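From: Manolis Kyriakidis
To: Sellwood kitchen list
Subject: Re: counter layout, shared kitchen, 2nd floor

Rosalinda Navarro wrote:

> Before the new shelf goes up I would like to settle what stays on
> the counter. At the moment the bread gear, the coffee gear and the
> dry goods all share one run of marble. Two questions:
>
> 1. Can the toaster and the toaster oven sit at the same end?
> 2. Does the drawer box need to be out, or can it go in the pantry?
>
> I would also like the towel to live somewhere other than on an
> appliance.
>
> Rosalinda

Replying in order.

1. Yes for space, with a condition on power. Both are on the left-hand outlet, which is a 15 amp circuit. The toaster plate says 857 W. I have not been able to read the plate on the oven without pulling it out, so until someone does, please run one at a time. The toaster should keep clear space above the slots and should not go under the new shelf. The shelf can start to the right of it.

The layout as it stands:

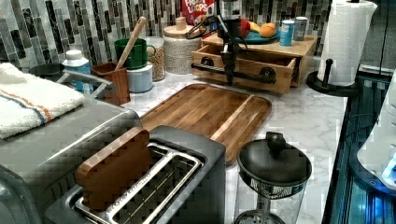
Toaster end of the counter, with the wooden slice in the near slot.

The wooden slice comes out before the lever goes down. I would prefer that it had a fixed place away from the slots, and the drawer would do. The striped cutting board can stay behind the toaster if it is turned parallel to the wall. On the diagonal it uses more depth than it needs and crowds the French press.

2. Keep the box out. The drawer needs clearance in front, and the pipe handle adds to that, so nothing tall should be parked there. I measured the pantry shelf on Monday and it is 2 inches too shallow for the box with the handle on.

On the dry goods: the glass jar and the white canister with the wooden lid can stay against the tile. The green mug should come down off the blue canister, otherwise it has to be moved every time the canister is opened. The spoon holder is fine at the back.

Towel: agreed. It should not be on top of the toaster oven at all, folded or otherwise. Ananau has a plain bar with 5 inch brackets that would fit the side of the cabinet. I can put it up the same evening as the shelf if there are no objections.

Still open: height of the shelf above the counter. I have 13 inches penciled in. Please check that against the tallest canister with its lid being lifted.

Manolis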